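The trailer dropped at seven in the evening and I had already watched it three times by quarter past, standing in the kitchen with my coat still on and the shopping going soft in its bags.

*Prurnuvska: The Second Winter.* Two minutes of snow and shouting and that horn, the low one, the one that made everybody in the Fuslow Odeon put their popcorn down the first time round. I put my popcorn down now and I wasn't even holding any.

My sister rang before I could ring her.

"The ship," she said.

"The SHIP," I said.

"They kept the ship!"

We had both thought it was gone, you see. At the end of the first film the Jidora goes under the ice with all her lamps lit, and you watch them wink out deck by deck, and the captain stands on the shore and takes off one glove. I have cried at that glove in the cinema, on a train, and once in a dentist's waiting room with the sound off. And there she was in the new trailer, for one second (less, my sister said, much less), a shape under the ice with a single lamp still burning.

"It could be a memory," said my sister, who likes to be careful.

"It could be a memory," I said, and neither of us believed it for a moment.
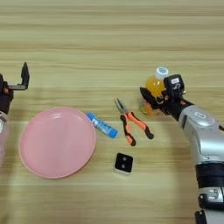

I should explain about my sister and me. We live 19 stops apart on the same bus line, and for most of our twenties we didn't talk much. There wasn't a row. She had the baby, I had the night shifts, and it got so that a birthday card felt like plenty. Then one wet July she had a spare ticket because her friend's car wouldn't start, and she asked me, and I very nearly said I was tired. I was tired! I went anyway. We sat in row F with our knees against the seats in front and didn't say a word for two and a half hours, and afterwards we stood at the bus stop and talked until the last bus had gone, and then we walked.

So when people at work say it's only a film about a boat, I let them.

"Right," she said now. "Midnight showing. Fuslow's doing one. Tickets at eight."

It was twenty-five to. I took my coat off at last and got the laptop out and sat there with my card propped against the fruit bowl, pressing refresh. She stayed on the phone. I could hear her pressing refresh too, and the little one in the background asking whether the captain would have her glove back.

"She's got it in the poster," said my sister.

"Which hand?" said the little one.

There was a long silence while three people in two houses looked at a poster.

"Left," I said. "It was the right one she took off."

"So she hasn't got it back," said the little one, with enormous satisfaction, and went off to bed without being asked.

At eight the page turned white. At one minute past it told me there were 3000 people in front of me, for a cinema with a leak over the sweet counter and a curtain that sticks. People must have been trying from all over the county! I felt sick and also delighted, because we'd been two women at a bus stop, and look how many of us there were.

"I'm behind you," said my sister. "I'm miles behind you. It's all on you now."

"Don't say that."

"Crew of the Jidora," she said, in the captain's voice, which she does very well, "hold to your ropes."

I held to my ropes. The number went down in lurches. I ate a yoghurt. She told me her theory about Buschmann, the ship's cook, who gets four lines in the whole first film and is plainly the one who lit the lamp. He's in the galley when the water comes in, and we never see him come out. Everyone assumes. But he's got matches, she said, he's had matches since the opening shot, he's lighting the stove, and why would you show us a man lighting a stove if you weren't going to want that later?

I put down the spoon.

"Say that again," I said.

She said it again, slower, and the hair stood up on my arms. Four years I'd been watching that film. I'd watched it with the commentary on. I knew the names of the dogs. And I had looked straight past a man with a match.

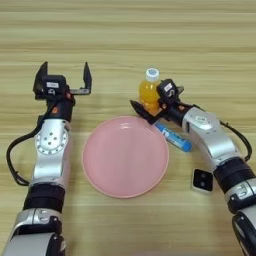 "You're a genius," I said. "You are an absolute genius, I'm putting it on the forum."

"You are not, it's mine."

"I'll say it's yours."

"Check the queue."

I checked the queue. It had let me in, and it had let me in a while ago by the look of it, because a small clock in the corner was running down and I had fifty seconds left. I screamed. She screamed. Row F was gone, all of it. Row G had two in the middle, and then it had one in the middle, and I typed my card number wrong, and then I got it right, and there was a pair at the very end of row K behind the pillar.

"There's a pillar," I said.

"Lean," said my sister.

I pressed the button. The little wheel went round and round, and I heard her stop breathing all those stops away.

Then the email came through, and I read it out to her, every word, including the bit about refunds and the bit about hot food.

"Behind the pillar," she said, when I'd finished.

"We could take turns with the aisle seat."

"Swap when the horn goes."

"Which horn?"

"First one's yours," she said. "Now put the trailer on again. I want to look at that lamp."

I pulled the laptop closer and counted us in.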